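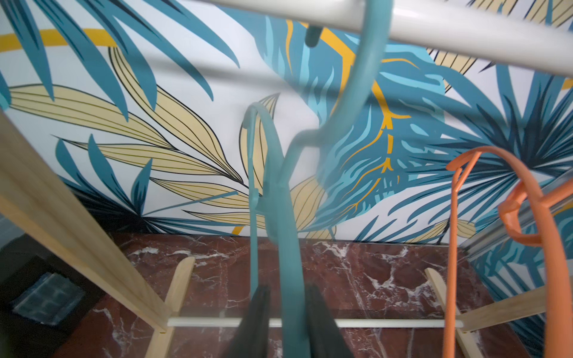 Can I stop a demonstration partway and keep what I've got?
Press Hold on the Movon handset. The arm stays put and the take is saved up to that point, marked partial.

4. Recording a hanger task by remote

Hustorex software, hand-held control only. For hand guiding see section 5.

1. Handset on, arm in Follow. Wait for 2 beeps.
2. Set speed to 20 percent. Faster later.
3. Open the gripper fully before you get near the rack.
4. Press Record. Move in slow — no sideways swings between hangers.
5. Close on the hanger. Pause, then lift.
6. Release, back out straight, press Stop.
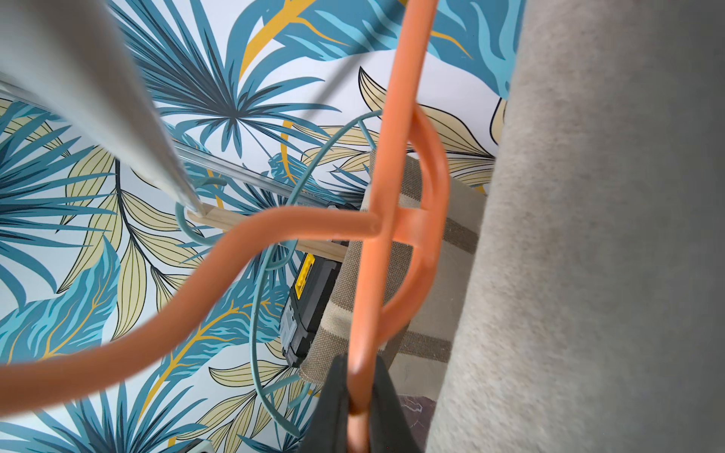

Fig. 4-2. Orange hanger held between the gripper fingers.

NOTE: Mix up your starting positons. Same start every time makes a poor set.

NOTE: Storage holds 1,000 takes. Export to Lawal before its full.

CAUTION: Keep hands clear of the fingers while Follow is lit. Use the stop button on the base, not the handset, if anything catches.

Error 654 — handset lost contact. Re-pair, discard the take, start again from step 1. Still there? Contact Rokalside support.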